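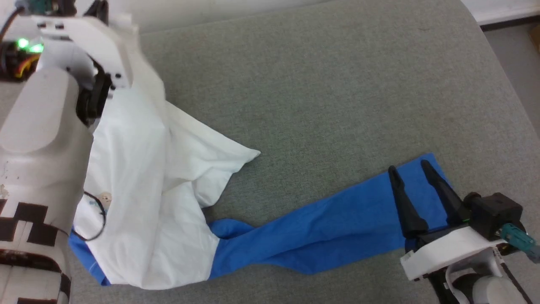 4. Setting up your first material profile

If you skipped section 3, go back. Stendano will let you build a material profile on an uncalibrated screen, and the profile will be wrong in ways you'll discover at the fabricator's.

A material profile tells Stendano how a sheet, film or laminate behaves when it gets warm, damp or bent. You draw the pattern, the profile does the predicting, and the preview window shows you the shape you're likely to end up with. Note the word "likely." It was put there by Fouad Sqalli, who wrote the solver and has been burned before.

Before you start

You'll need the data sheet from your supplier, a ruler marked in millimeters, and one test strip cut from the same roll you plan to use. The same roll, please. A cousin of the roll will give you the cousin's numbers.

Creating the profile

1. Open the Materials panel and click New Profile. If the button is gray, you have the viewer edition. See section 1.

2. Give the profile a name. Stendano accepts up to 70 characters and doesn't check for duplicates. Our own test library once held four profiles called "final," and Asuka Yagi still won't say which one she used for the lampshade.

3. Choose a trigger from the drop-down: Heat, Moisture or Load. Choose one. Combined triggers are covered in section 9, and section 9 is long.

4. Enter the layer count. A single-layer sheet can curl only if you've scored it, so if you enter 1 the Scoring tab opens by itself. Closing it doesn't help. It comes back.

5. For each layer, type in the thickness and stiffness from the data sheet. Stiffness goes in megapascals. If your sheet lists it in some other unit, click the small arrow beside the field and let the program convert it.

6. Set the grain direction by dragging the dial. Zero points to the top of the drawing, whatever the top of your roll may think about it.

7. Click Save Draft. The profile shows up in the list with a hollow circle next to it. The circle fills in once you've run a strip test.

NOTE: Draft profiles work in the preview window but can't be exported. People write to us about this a lot. It's on purpose.

Running the strip test

The strip test compares what the program expects with what your material does. Allow half an hour, plus drying time if your trigger is Moisture.

1. Print the strip template from File > Templates. Print at 100 percent. "Fit to page" is the default in most print dialogs and will quietly ruin your afternoon.

2. Cut the strip along the outer line and clamp the short end marked A.

3. Apply the trigger. For Heat profiles, bring the strip up to the temperature on your data sheet and hold it there for 2 minutes.

4. Lay the strip on its edge against the printed arc chart and read off the number where the free end lands.

5. Type that number into Measured Curl and click Compare.

6. Repeat with a fresh strip. A strip that has been bent once has opinions.

If the two readings agree, the circle fills and you're done. If they don't, Stendano asks for a third and averages the closest pair. You may go on adding strips after that, but the profile stops improving long before your patience does.

CAUTION: Never heat a material above the limit printed on its data sheet, even if the preview looks better that way. The preview has no nose and can't smell anything scorching.

CAUTION: Some coated films stay hot well after they've stopped moving. Use tongs.

Sharing a profile

Finished profiles can be sent to anyone on your team. Right-click the profile, choose Share, and pick Read Only or Editable. Maya Hijazi, who runs our support desk, recommends Read Only — strongly, and in a tone that suggests a story.

To import a profile from Skevulix, use File > Import and tick Swap Axes. The two programs disagree about which way is up. Without the tick your shapes will fold correctly and inside out.

If something looks wrong

The preview is perfectly flat. The trigger slider is at zero. It starts at zero every time you open a file. Drag it to the right.

The preview curls the wrong way. Your layers are in reverse order. Select both and press Flip.

The preview looks like a dropped napkin. Thickness has probably been entered in inches. Check the field, then check the other layers too, because you were consistent.

Error 762 appears when you click Compare. The measured value is outside the arc chart. Read the chart again with your head level, and if the number holds, your strip is too long. Cut it to the template and start over.

The circle won't fill. You've changed a layer value since the last test. Any change at all, even one you've undone, sends the profile back to draft. We're aware that this is irritating. Younes Benkirane is working on the undone part.

Once you have at least one filled circle, continue to section 5, Drawing fold lines.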